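Workshop Tips: Getting Two Arms to Clear a Pile Without Arguing

Posted 1/29/25 in Bench Software

If you have a pair of small robot arms and you want them to tidy something, start with the software habits and save the clever stuff for later. I spent most of December doing it the other way around and I have the notebook to prove it (half of one page just says WHY in big letters). So these are the tips I wish I'd had taped to the wall when I began, more or less in the order I needed them.

I'm using Brirero for the motion planning, mostly because Styliani Politis had already written a bunch of setup files for it and was nice enough to share them. Most of what follows should work with whatever planner you like.

Pick one zero and stick to it

Both arms have their own idea of where the world begins. Choose one corner of your work floor, call it zero, and write every number in your config from that corner. I had the left arm measuring from its own base and the right arm measuring from the middle of the floor, and I spent two whole evenings chasing a "bug" that was plain old subtraction.

Write the corner down in the config file as a comment. Then put a dot of nail polish on the actual corner. You'll be grateful in three weeks.

Warm up before you calibrate

Run the arms through a slow loop for 16 minutes, then calibrate. Mine drift a little from a cold start, and if I calibrate first thing in the morning I end up doing it again before lunch. I have a script called coffee.py that does the loop. You can guess what I do while it runs.

Save every calibration under a new name, too. Never overwrite the old one. A calibration that was fine last Thursday is the best debugging tool you own, since you can load it and see if the trouble goes away.

Give each arm its own half, plus a shared strip

My floor is split in software into left, right, and a strip down the middle that either arm can use but only one at a time. The arm that wants the strip has to ask for it, gets a token, and gives it back when it leaves. If the token is taken, it goes and works on its own half.

Two things about tokens. First, make them expire. I had an arm fault out while holding the token and the other one just sat there politely until I came back from the grocery store. Second, log who has it, every time, with the clock. When something goes wrong in the middle of the floor, that log is the first thing I open.

Also - and this took me far too long - check the elbows as well as the grippers. My first collision check only looked at the fingertips. The grippers kept a lovely distance from each other and the forearms were doing something else entirely.

Bottles are a mean test, so use them

You can practice on wooden blocks forever and feel great. Then you put out empty plastic bottles and everything falls apart, because they roll, they squash, and the clear ones are nearly invisible to a depth camera. I moved to bottles early on Kavitha Subramaniam's say-so and grumbled for a week, and she was right.

Mix your pile. Clear ones, green ones, caps on, a loose cap or two on the floor. A pile of twelve of the same bottle teaches your detector that one bottle and nothing more.
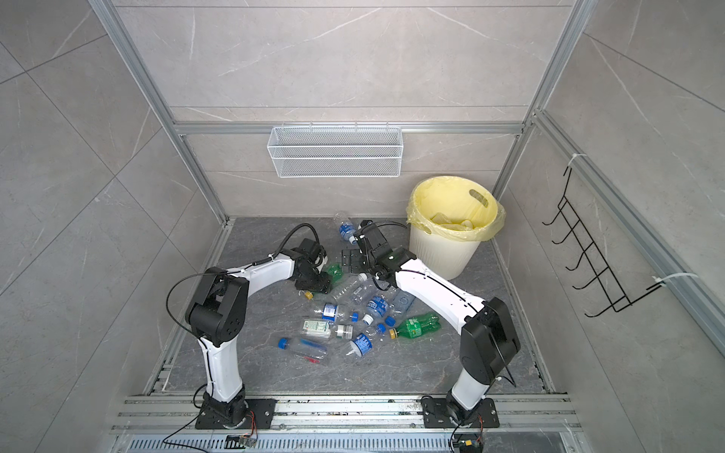 Nektarios Rallis wrote in after I shared my first notes to say that I was picking in the wrong order. His advice was to score every bottle by how many others it touches, take the loneliest one first, and never mind which is closest to the gripper. He said his failed grasps dropped as soon as he quit being greedy about distance.

I tried it that same night and I'm a convert! The closest bottle is very often the one holding three others in place, and when you yank it everything rolls and your whole plan is stale. Now my score is mostly "how much does it touch" with a small bonus for being near. The bonus is there to stop the arm from crossing the whole floor for one bottle and then crossing back, which looks silly and eats time.

Look again after every pick

Tempting as it is, don't plan the whole pile from one picture. Take a picture, pick one thing, take another picture. Yes, it's slower. I timed it, and I was losing less than I thought, as the camera can look while the arm is on its way to the bin. By the time the gripper opens over the bin, the next target is already chosen.

If you want to be fancy, keep the old detections and match them to the new ones. Anything that hasn't moved keeps its plan. Anything that has moved gets planned from scratch. That one change made my arms look a lot less hesitant.

Teach the detector caps, labels and clear plastic separately

For clear bottles, I quit relying on depth. The depth map goes right through the plastic and reports the floor, so my gripper would come down happily as if there was nothing there. What works for me is finding the label and the cap in the color picture and drawing the bottle's long line between them. No label, no cap? Then it goes to the bottom of the list and I try it once its neighbors are gone.

My training set ended up at 3835 pictures. The first 3000 were too alike, all shot in the afternoon with the same lamp on. The batch after that I took at odd hours with the lamp moved all over the place, and I got more good out of those than out of everything before. If I did it again I'd move the lamp from day one.

Shiny floors deserve a mention. If yours has a pattern in it, shoot plenty of pictures with nothing on it and feed those in as "no bottle here." Mine used to find bottles in the floor pattern, with great confidence.

Grip across, never along

Close the gripper across the narrow side of the bottle, near the middle. For a bottle lying at an angle, turn the wrist to match before you come down. I used to turn it on the way down to save a second and clipped the neighbors constantly.

Close until the motor current rises a bit, then stop. A fixed closing distance is no good with a mixed pile. An empty bottle will squash if you let it, and a squashed bottle tends to pop out sideways halfway to the bin.

Check that you're holding something. After closing, compare where the fingers stopped with where they'd stop if they were empty. If they match, you've got air. Go back, look again, try again, and after the second miss, skip it and come back later. My early code would try the same bottle until bedtime.

Treat the bin as an obstacle AND a target

Put the bin in your planner as a solid box with an open top, and make the box a little bigger than the real thing if you use a bag that folds over the rim. Bags stick out. Fingers catch on them.

Drop from above the rim, never from inside. I lower to a fixed height over the opening, let go, wait a beat, and go straight up before moving sideways. That "straight up first" rule is one line of code and it has saved me a lot of picking bags off fingers.

If only one arm can comfortably reach the bin, let the other arm be the feeder. It moves bottles out of its half into the shared strip and lets its partner finish the job. I fought this for a while, wanting both of them to do everything, and the feeder setup was quicker to write and quicker to run.

Slow down on purpose

I keep a single speed number at the top of the config and every motion gets multiplied by it. New code runs at 60 percent until it has cleared a full pile with no faults. It's dull to watch, but you have time to hit the stop button, and you'll see wobbles that go by in a blur at full speed.

Keep the stop button where your hand already is. Mine used to be behind the monitor. Enough said.

Log like a nosy neighbor

For each pick I save the picture, the target, the score, the planned path, the finger position after closing, and one word for how it went. I started with a longer list of outcomes and kept forgetting what they meant, so now it's good, miss, drop or bump.

Once a week I sort by "bump" and look through them with a cup of tea. Patterns jump out. Last time, nearly all of them were on the right arm and inside the shared strip, and it came down to a cable I'd left out of the collision model. Cables take up room! I now wrap each one in a fat invisible sausage in software and the planner steers around it.

Small stuff that didn't fit anywhere else

Name your arms left and right from where you stand, and write that down. Apostolos Dimitriou and I swapped config files once with opposite ideas about this, and both our setups moved in mirror image.

Don't update the planner and the detector on the same day.

Give the "go home" motion its own file and leave it alone once it works.

If the arms both stop and you can't see why, check the token log before you take anything apart.

Put a spare cap in your pocket when you clean up. They roll under everything and you'll want one for the next test.

I'm working on getting socks to go as well as bottles do. It's going badly. Notes on that when I have some worth reading.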